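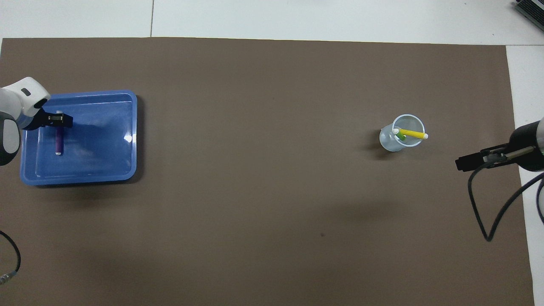 A blue plastic tray on brown paper.

How to Research the History of a Company Town (Without Becoming the Town Bore)

Posted August 31, 2021 by Junhao Lei

Every old factory town has a founder story, and it is usually told by the founder. I spent most of a summer on Plimbridge, built by the Arain soap works for its workers, and I'd like to save you a few of my wrong turns.

Start with the payroll. The company history will tell you the old man knew every worker by name. The payroll will tell you there were 782 of them. Ask the county archive for wage books first and letters second, and request them a week ahead. At Karkdale the reading room has 20 seats and a firm policy on pens.

Next, get the street plan. Look for the earliest one with lot numbers, then match the lots to the rent rolls. Plimbridge was advertised as having 280 cottages "with garden." My count of the rent rolls came to 150, and the gardens appear mostly in the advertising.

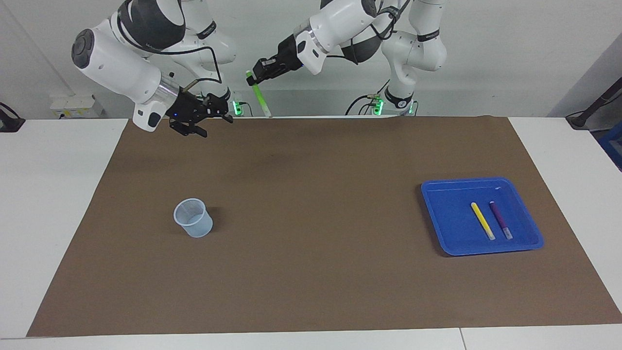 Now go through the newspapers, and check who owned them. The Plimbridge paper was printed in a building that belonged to the soap works, and its coverage of the soap works was glowing. For the strike you want the paper from the next town over, which hated everybody and printed the numbers.

Keep one sheet per claim. Write the claim at the top, who first said it, and when. Good deeds get older and larger as they're retold - the free school I kept reading about started out as a night class in bookkeeping. It did become a real school later, and the founder did pay for it, so give him that.

Then find the families. Put a notice in the library and ask for rent books, photos, and letters. Ask people what their grandparents bought and where. The company store comes up within five minutes, usually with a price attached and some feeling.

Last, write it up while you still like the subject. I meant to be done before September and I have over 20 folders left. Label yours as you go. Mine say things like "soap, misc." and "soap, other."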